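Claleo Community Help
Home > Bags, Wallets and Small Things > Care and Storage

Tight card slots and gray marks on a light card holder

Nisha Semwal

I replaced my old billfold with a beige Wukard card holder in December. It opens like a small book and has four slots, two on each side. I carry nine cards: two bank cards, health insurance, driver's license, library, transit pass, a gym card and two store cards I could probably live without.

Two problems. First, the slots are very tight. With one card in each slot I can hardly get them out again, and I have broken a nail on the transit pass more than once. If I put two cards in a slot it holds them, but the thing won't stay closed and I'm worried the stitching will go.

Second, the inside is getting gray along the edges of the slots, where the cards go in and out. I tried a baby wipe on it. The gray got a little lighter but it also spread, so I stopped.

Should I stretch the slots or wait for them to loosen by themselves? And what can I use on the gray marks without making it worse? The label only says "wipe clean," which I have already tried. The material is leather according to the box, smooth on the outside and a bit more matte on the inside.

3 replies

Waltraud Hauser

Start with the slots, because the cleaning is easier once they have loosened a bit.

New slots are cut for one card each. They do give, but slowly. With daily use I would expect a few weeks for the outer ones and longer for the inner ones, which bend less. If you would like to speed it up, take a card you no longer need, wrap it once in a strip of thin cotton (an old pillowcase is good, a T-shirt is too thick) and push it all the way down into the slot. Leave it there overnight with the holder open and flat. Pull it out in the morning and try a bare card. If it is still stiff, do it again the next night. Do one slot on each side at a time. If you do all of them together, the pull on the center fold is more than it needs to be.

Don't put two bare cards in to stretch it. The raised numbers on older cards leave a print in the leather that stays there, and once a slot has been opened to two cards it will not hold one card safely anymore. I lost a library card that way at a bus stop.

Do not wet the leather to stretch it, and keep it off the radiator. I have seen both suggested. Light leather shows water rings more than dark leather does.

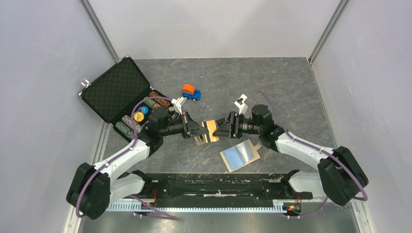
Last edited: Thursday by Waltraud Hauser (added the part about where to work)

A dark top is a good place for this kind of job, something like the dark gray stone pattern with the beige holder lying open on it. Crumbs and grit don't show up as well on a patterned surface as on a plain one, so run your hand over it first. One grain of sand under the holder is enough to scratch the outside when you press down on it. Clear other things to the side as well, especially anything with strong color that could rub off on beige.

Now the gray marks. Those are mostly from the cards and your fingers, and they sit on the surface at first. This is the order I would go in:

Take everything out, including receipts.
Brush the slot edges with a dry, soft toothbrush, from the fold outward.
Go over them with a white rubber eraser, lightly, in one direction. Stop if the leather starts to look shiny.
Brush off the crumbs and turn the holder upside down to get the rest out of the slots.
If there is still gray, use a leather cleaner on a white cloth. Put the cleaner on the cloth and never straight on the leather. Test it on a part that is covered when the holder is closed.

I use Hemley cream, the small jar, and it has lasted me nine months with two bags and a pair of shoes. Any mild cleaner for smooth leather should do. Leave the holder open until the next day before you put the cards back.

I would not use baby wipes again. Some of them leave a film, and dirt sticks to the film. That may be why yours spread.

Wipe the cards too. People clean the holder and then put the same dirty cards back in. A cloth with a drop of dish soap, then a dry cloth.

Béla Lengyel

Nine cards in four slots is too many, I would get a bigger one. Csonka has them at the market for around 2000 forints and they stretch fine. Mine is black so I don't know about the gray.

Zoltán Csizmadia

I agree with most of what Waltraud wrote, but I would be more careful with the eraser. On a smooth finish it is okay. On a matte inside like the one Nisha describes, it can take off some of the finish, and then that spot picks up dirt faster than before. Try it in the bottom corner of a slot first and look at it in daylight. If there is any color on the eraser that isn't gray, don't go on.

On the number of cards — see what really has to come along every day. Bank card, license, transit pass and health insurance is one per slot and fills it up. The library and gym cards can usually go on the phone, or you can ask for a small key tag. Store cards too, the cashier can often look you up by phone number. The second bank card I keep at home in a drawer, in an envelope with the number to call if the first one gets stolen.

If you do want to carry a fifth card, put it loose in the fold and not in a slot. It comes out easily, so don't make it an important one.

For getting a tight card out without the nails: cut a piece of ribbon a little over twice as long as the slot is deep, lay it down one side of the slot and up the other, and push the card down onto it. When you pull the end of the ribbon, the card comes up. It looks a bit silly but my mother used one for years in her glasses case and I have one in my own holder for the transit pass. Use a ribbon in a light color, since a dark one may rub off on beige.

Nisha Semwal

Thank you all. I took out both store cards and the gym card, and it closes now with two in the fold. The cotton worked on the two outer slots after the second night. The inner ones are still stiff, so I'm doing those this week. I tried the eraser in a corner first as Zoltán said, and it came out fine, no beige on it. Most of the gray is gone apart from one line by the fold. I haven't bought any cleaner yet.

Waltraud Hauser

The line by the fold may be a crease and not dirt. Hold it open against a window and look. If it is a crease, leave it alone.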